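Nostport Linen and Clothing Room
Progress report to the Killumgate Fund, second half of the grant year
Prepared by Augustina Adjei

Short version first as I know you have a stack of these. Room is open, folding side is working, sorting side is behind, spend is on track. Details below, sorry for the rush – delivery due at 4 pm and I want this sent before it.

Numbers
Items through the room since the last report: 1,517. Of those, 615 went out as folded sets to families, rest is on shelves or still in sorting. Last time I gave you one combined figure and you asked for the split, so that's the split. We don't log rags anymore.

Shelving and baskets
All moved to wire and slotted plastic. The closed bins are gone, stuff got forgotten at the bottom of them. In the small folding space the baskets hang off the rails so the floor stays free for the actual folding. Wire shelf with a wood bottom on the back, mesh basket on the left wall, slotted white one standing in the back corner. Finished pieces go to the left, and whatever is being worked on gets the middle. Long items are folded lengthwise first, into a long rectangle, then down to shelf size. We argued over that for most of September and I think it's settled.
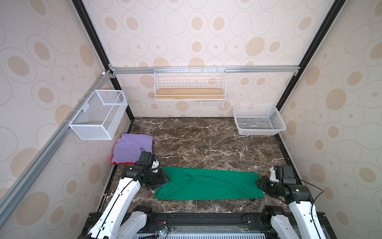
Diệp Chu would still do the long pieces in thirds and skip the lengthwise step, on the grounds that a wide fold shows the size tag and a narrow one buries it. Fair point. We're trying it both ways on sheets only until the next report, then one method gets written on the wall and that's it.

Wallpaper stays. Budget line for repainting (you approved it in the spring) is unspent, I'd like to move it to hooks and labels if you agree. Need a yes or no on this from your side pls.

Sorting
Behind. The plan was by size, then by type. What happens in practice is type first becuase people ask for "pants" or "towels", and then we dig for the size. Shiuli Haque is redoing the shelf labels to match. Should be finished by the time you visit. Two things holding it up:
– the Drovard label printer, back at the shop again
– mixed bags. Kids and adult in one bag, takes forever

Color order was dropped. Looked nice, no use to anyone.

Checking pieces for marks
New since last report. Everything gets spread out and looked over before the final fold, legs pulled straight, hems and cuffs opened up. Dark specks and smudges are easy to miss on strong colors, greens especially, and once a thing is folded it can sit on the shelf for weeks. Anything doubtful goes back to the wash pile. Slower, yes. I would keep it.

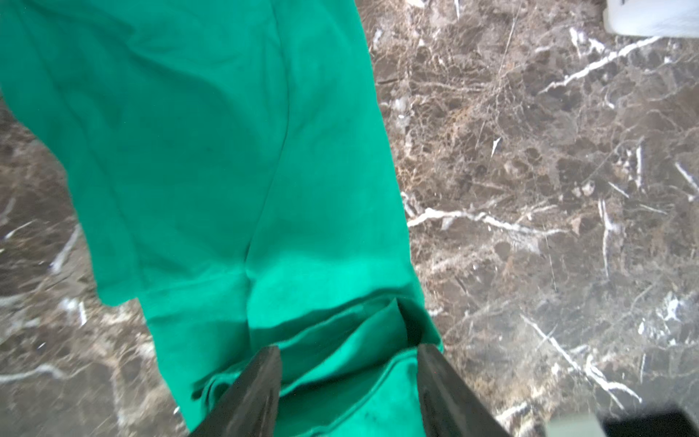
Kwabena Abubakari wants the check done before sorting and not after, so that marked pieces never reach the folding space in the first place. He wrote it on the whiteboard in capitals. I agree in principle, but the sorting table is too small to open a pair of adult pants flat on it. A bigger table is in the request below.

Money
Spend is inside the plan. Shelving came in under, laundry costs came in over, they more or less cancel. Receipts are with Akua Darko and she will send them seperately, same format as before.

Requests
1. Move the repainting line to hooks and labels
2. One longer table for sorting
3. 5 more slotted baskets, same kind as we have, they stack and they rinse clean

Next period
Labels done. Fold method decided. Winter things out front before it gets cold, last year we were late with the blankets and I don't want that again. Havlíček have offered us a batch of towels, waiting on quantity and condition before I say yes – storage is the issue, the towels themselves are welcome.

Visit any morning, before 11 is best. Call first, the side door sticks.

Augustina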